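Unit 7: The Television Docudrama and Its Living Subjects

Course handout, Screen Writing and Broadcast Practice
Prepared by Hatice Çınar

Reading for this unit: course reader, chapter on dramatized biography. The seminar paper is due at the end of April.

Scope of the unit

A docudrama presents real events through actors, sets and written dialogue. It differs from the documentary, which relies mainly on recorded material and testimony, and from the historical film, whose subjects are usually long dead. This unit considers television productions whose principal characters are alive at the time of broadcast and are able to respond to what is shown.

Students should be familiar with three terms before the seminar. A composite character combines several real persons in one role. Compressed time places events that took place months apart within a single day or week. Inferred dialogue is speech written for a private conversation of which no record exists.

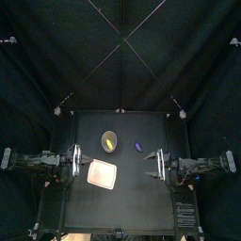 Inferred dialogue raises the greatest difficulty. Viewers generally accept that a writer was not in the room, yet they tend to remember the line as something that was said. A disclaimer at the start of the program does little to change this, particularly when the program is joined late or seen in short clips.

Case study: The Farow Letters

The case for discussion is a two-part television film produced by Stastum and written by Cengiz Ertürk. It follows the separation of a well-known singer and her manager, both living. The first part runs 62 minutes. Neither subject took part in the production, and the script was drawn from published interviews and court filings.

Ertürk's first draft set the final quarrel in the manager's office in Kurtuluş. The filings placed both parties in different cities on that date. The scene was kept but rewritten as a telephone call, and two lines attributed to the singer were removed after legal review. Students should compare the two versions of the scene, which are supplied in the reader, and note what each asks the viewer to believe about the manager's motives.

Casting and sympathy

Casting guides the audience before any line is spoken. An actor known for comic parts brings warmth to a role that may be written without it. Camera placement and music have a similar effect, and a subject who is always shown listening will usually be judged more kindly than one who is always shown speaking.

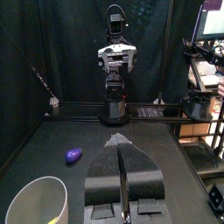 Reviewers of The Farow Letters divided on this point. Some found the manager a plain villain. Others thought the writing fair and the performance severe. In your paper, separate the two and cite the script by page when discussing the written part.

Seminar preparation

Read both versions of the quarrel scene. Mark each line as documented, adapted or inferred. Bring a printed copy, with your markings, to the seminar.

The full film may be viewed on the Tiltport terminals in the library. It is not available for loan. Requests for captioned viewing should be made to the library desk in advance.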